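Greifervergleich am Zweiarmtisch: Was beim Sortieren von Küchenutensilien hängen bleibt
Projektbericht, Fachpraktikum Robotik
Radymyr Didenko, Floarea Ardeleanu
Betreuung: Ingeborg Kröger

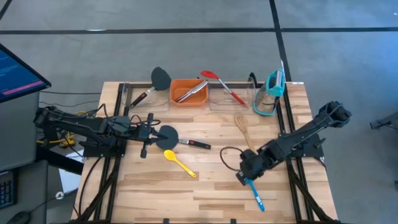

1 Ausgangslage

Die Aufgabe klang nach einem Vormittag Arbeit. Zwei Arme, ein Tisch, ein paar Löffel und Pfannenwender, alles soll vom Tisch in Behälter. Im Antrag hatten wir dafür zwei Wochen vorgesehen und die übrige Zeit für »weiterführende Fragestellungen« reserviert. Die weiterführenden Fragestellungen stehen in Kapitel 5 und sind entsprechend kurz.

Verglichen haben wir zwei Sätze Greiferbacken für denselben schwarzen Parallelgreifer: die glatten Backen, die mit den Armen geliefert wurden (im Folgenden »Serie«), und einen Satz mit weicher, gerillter Auflage, den Bernd Grube in der Werkstatt nach unserer Zeichnung gefertigt hat (im Folgenden »Flemlow«, nach dem Ordnernamen, unter dem die Zeichnung lag). Gesteuert wurden beide Arme von Hand über die Bediensoftware Jumis. Ein autonomer Betrieb war nie geplant, was uns rückblickend einiges erspart hat.

2 Aufbau

Die Arme sitzen links und rechts an einem Holztisch mit Rahmen aus schwarzen Aluprofilen. Hinten stehen die Behälter, davor liegt das Greifgut. Ausgewählt haben wir Utensilien, die sich im Griff möglichst stark unterscheiden: einen geschlitzten Pfannenwender aus Holz, schwarze Wender mit rundem Kopf, einen gelben Kunststofflöffel, einen blauen Löffel, dazu einen roten Silikonlöffel und eine Metallzange. Letztere kam auf Vorschlag von Frau Kröger hinzu. Wir haben uns damals bedankt.

Die Kabel des linken Arms sind gebündelt und in einer Schlaufe geführt. Am rechten Greifer läuft ein dünnes Kabel in einem Bogen über die Tischplatte, und dieser Bogen hat an mehreren Versuchen teilgenommen, ohne im Versuchsplan zu stehen. Wir haben ihn später mit Klettband an den Unterarm gelegt.

3 Durchführung

Insgesamt wurden 223 Greifversuche protokolliert. Als Erfolg galt, wenn das Utensil angehoben und im Behälter abgelegt wurde, ohne dass jemand mit der Hand nachhalf. Die Definition mussten wir nachschärfen, nachdem einer der Autoren einen Löffel »nur ganz leicht angestupst« hatte.

Bedient haben wir abwechselnd. Waltraud Sperling aus der Nachbargruppe übernahm neun Versuche als unvoreingenommene Dritte und war nach dem vierten nicht mehr unvoreingenommen. Sie hält die Serienbacken seitdem für eine Frechheit.

4 Ergebnisse

Bei flach liegenden Griffen schneiden die Serienbacken schlecht ab. Der gelbe Löffel ist dünn und glatt und rutscht beim Schließen nach vorne weg. Mit Flemlow ließ er sich meist beim ersten Anlauf greifen. Der Holzwender war mit beiden Sätzen problemlos und taugt deshalb als Vergleichsobjekt wenig.

Schwieriger ist das Drehmoment. Wer einen Löffel am Stielende fasst, hebt ihn an, und dann pendelt er nach unten. Am blauen Löffel ist das gut zu beobachten: Er hängt mit der Spitze zur Tischkante im rechten Greifer und muss vor dem Ablegen gedreht werden. Die weiche Auflage verzögert das Pendeln, verhindert es aber nicht. Nach drei Tagen griffen wir alles näher am Schwerpunkt und hatten damit mehr gewonnen als durch die neuen Backen. Herrn Grube haben wir das schonend beigebracht.

Die Metallzange ging mit den Serienbacken besser. Die Rillen der weichen Auflage hakten an ihren Kanten ein und gaben sie über dem Behälter nicht mehr frei. Vier Mal wurde der Behälter dabei mit angehoben.

5 Offene Punkte

Die Auflage zeigt an der Vorderkante Abrieb. Wie lange sie hält, wissen wir nicht. Eine flachere Rille wäre der nächste Schritt, die geänderte Zeichnung liegt bei Herrn Grube. Außerdem fehlt eine Messung der Schließkraft; der dafür bestellte Sensor war zum Abgabetermin am 15. November noch unterwegs.

Die Rohprotokolle liegen im Projektordner unter »Flemlow_neu_final2«. Der Ordner »Flemlow_final« ist älter und kann gelöscht werden.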